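From: Janelle Pascual
To: Sumstead Players list
Subject: Re: [sumstead] raffle license and the 50/50 draw

Hi all,

Cecilia Ansah wrote:
> Can somebody tell me where we are with the October raffle? I have
> 1,000 tickets in my hall closet and Lucyna says we can't sell any of
> them until the license comes through. Also, are we still doing the
> 50/50 on the night, or did that get dropped? My sister in Mumcombe
> wants to buy a whole book and I don't know what to tell her.

Okay, so Lucyna is right, please keep them in the closet for now! The form went in with the town clerk and I got a call back saying we'd left the drawing time blank. I've put down 9:30 p.m., which should be right after the second act if the second act behaves itself. The clerk told me it would be quick from there.

Tell your sister to hang on to her money (and tell her thank you, a whole book is lovely).

Prizes so far: the Rainer Inn has given us dinner for two, Breser Hardware is putting in a gift card, and Johanna is making one of her quilts. I've seen the quilt. I may have to buy a book myself.

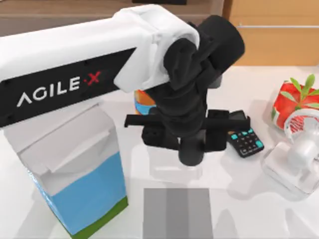
Price is staying at $2 a ticket. I know a few people wanted to go to five, but the tickets are already printed and I'm not going through them all with a Sharpie. Stubs need a name AND a phone number. Last year we pulled a stub that said "Dave" and we spent half the cast party phoning Daves.

The 50/50 is still on. It's a separate line on the license, so please don't mix the cash. I have two envelopes and a lockbox, and Orvokki has the other key. We had 32 people buy in at the spring show and the winner gave half of it straight back, so I don't think anyone minds it being small.

I still need sellers for the lobby. Doors are at 6:45 and I'd like you there before that, wearing something with pockets. 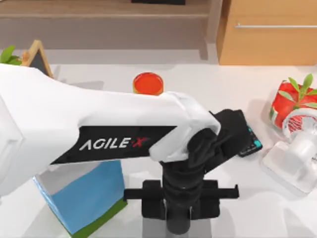

Do you have to be at the show to win?

For the raffle you don't, we'll call you the next morning and you have two weeks to pick up your prize. For the 50/50 you have to be in the room when your number is read, and if you've gone home we draw again.

One more thing, I'm missing 22 tickets from the roll we used in the spring. They're the blue ones. If they're in your glove compartment, please drop them through my door so they don't turn up in the drum.

Janelle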